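# Clearing a Tray: Notes from a Conversation with Ada Serra

Ada Serra has run dish return at the Irneck canteen since the building opened its second dining room. I spoke with her at a side table at three in the afternoon, between the lunch return and the coffee return.
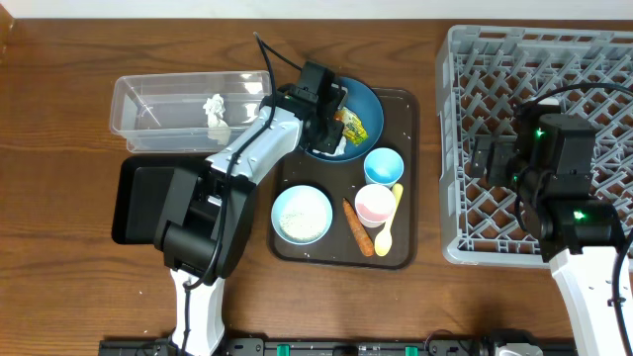 The order of work was the first subject. Serra teaches one sequence and does not vary it: waste off the plate, cups off the tray, plate off the tray, tray last. "The waste goes first while the plate is still sitting on something flat," she said. "Once you pick the plate up with a wrapper on it, you have two jobs in one hand."

Waste is the part she has changed most. The canteen used opaque bins until April of last year. They were replaced with clear plastic containers, open at the top, one to a station. Serra wanted to see what was in them without leaning over. "A teaspoon in an opaque bin is gone. In a clear one it shows up against the side and you take it out." Losses of small cutlery in the year before the change came to 27 teaspoons a month. She does not have a comparable number for this year yet. The monthly count lapsed over the summer and she restarted it only recently.

Tissue is harder to handle than it looks, in her account. A dry one slides off when the plate is tilted. A wet one sticks to the glaze and has to be picked off with the fingers. Snack wrappers behave differently again. "Foil-lined ones spring open. You press it flat, you let go, and it is back to the size it was." She tells new staff to lift wrappers and never to sweep them, as a swept wrapper usually takes a tissue with it onto the table.

I asked about the trays. The canteen bought its current ones from Bianchini, a catering supplier, in a single order of 2,000, of which 1,825 are still in circulation. The missing ones are mostly cracked at the corners. Serra prefers a tray with rounded corners and a raised lip. The lip holds back a spill and gives the fingers something to find. Its drawback is at the edge. "If the plate is too wide for what else is on there, people rest it on the lip. Then it sits at a slope and anything loose on it moves." She does not regard this as misuse – the tray has to carry cups as well, and the plate gives way first.

Cups are placed in the rack upside down and at a slight angle. A cup set flat holds a ring of water in its foot. Small cups are racked together at one end, whatever their color. Thomas Messina, who works the evening return, had tried sorting them by color for a few weeks. The shelves looked better, and racking took longer. "We went back," Serra said. "The color gets sorted when somebody puts them away, if they care to."

The rack itself stays on the table, to the right of the tray. Left-handed staff may mirror the arrangement, provided they put it back at the end of the shift. Rokeya Chowdhury is left-handed and objected to the second half of that rule when she joined. The compromise is one station near the door, which is set up in reverse all day.

On tabletops, Serra is less settled. The dining room has wooden tables, and she has used them for return work when the steel counters were full. Wood is quieter and cups are less likely to chip on it. It also marks. Racks dripping on bare wood leave pale rings, and the last refinishing cost 2,360 for the whole room, paid out of the equipment budget. She now asks for a folded cloth under any rack that will stand longer than one service.

Her own list for the coming months is short. She wants a second shelf above the sinks and a deeper rack for plates. The rack has been quoted by Vadness, with delivery in six weeks. The shelf is waiting on the landlord, who has asked for a drawing.

At half past three the coffee return started coming in, and she went to empty the waste containers before the first trays reached the counter.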